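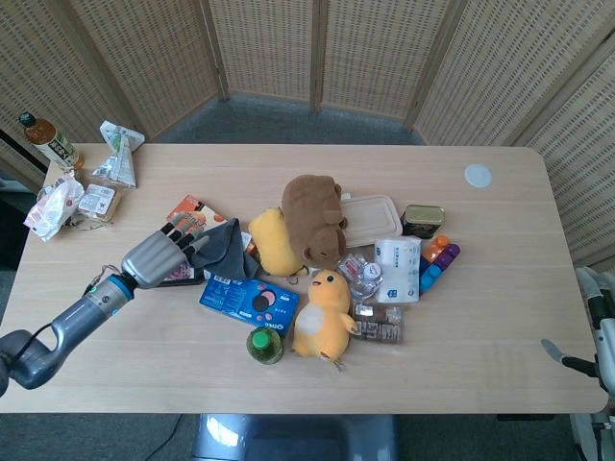
4. Locking down the login page

OK, so by now you should have Vondosent running and you can see the login page in your browser. Please don't open it up to the outside world yet! Out of the box it will let anybody guess passwords all day long, and I've read enough server logs to know that somebody will. My own test box picked up 988 failed logins in its first night, and it didn't even have a domain name pointing at it.

You'll need your admin password and a shell on the server (section 2 covers that if you skipped it).

1. Log in as admin and go to Settings, then Access, then Sign-in rules. If you don't see Sign-in rules, you're logged in as a regular user. I do this about once a month.

2. Turn on "Limit failed attempts." Two new boxes show up under it. I leave the first one, attempts, at its default and put 300 in the second one, which is the lockout time in seconds. Longer sounds safer, but then you're the one who gets the phone calls.

3. Choose what gets locked. You can pick the account, the address, or both. I use both. If you lock only by account, some joker can keep your coworkers out just by typing their usernames over and over. If you lock only by address, a bot with a big pile of addresses walks right past it.

Note: if Vondosent sits behind a proxy (I run Tekar in front of mine), every visitor looks like they come from the same address until you fill in the "Trusted proxy" box. Put the proxy's own address there, save, and log in again from your phone. The Recent sign-ins list should now show your phone's address. Do this before you go on to step 4, or one bad guesser can lock out the whole office.

4. Turn on two-step sign-in for admins. Scan the code with whatever app you like, type in the number it gives you, and save the recovery codes somewhere that isn't the same server. Mine are printed out and sitting in a drawer.

5. Change the error message. The stock one says "Wrong password for this user," and that tells a stranger the username is real. I went with "Sign-in failed," short and boring. Check the password reset page too (it has its own message, and I missed it for ages).

6. Restart the service from the shell:

catutitz restart login

Catutitz is the little helper tool you installed in section 2. Wait for it to print "ready" before you reload the page.

Caution: keep your admin window open while you test! Open a private window and get the password wrong on purpose with a throwaway account until the lockout kicks in. If you use your real admin account and something in the proxy settings is off, you could be stuck outside. The way back in is catutitz unlock admin, run on the server itself.

Using the Aaltonen theme? It swaps in its own login page and ignores the message you set in step 5. Edit it under Theme, Text, Errors instead. Versions before 2 don't have that menu, so you'll need to update the theme first.

Once the lockout works and your phone shows up with the right address, go ahead and open the port. Section 5 covers certificates.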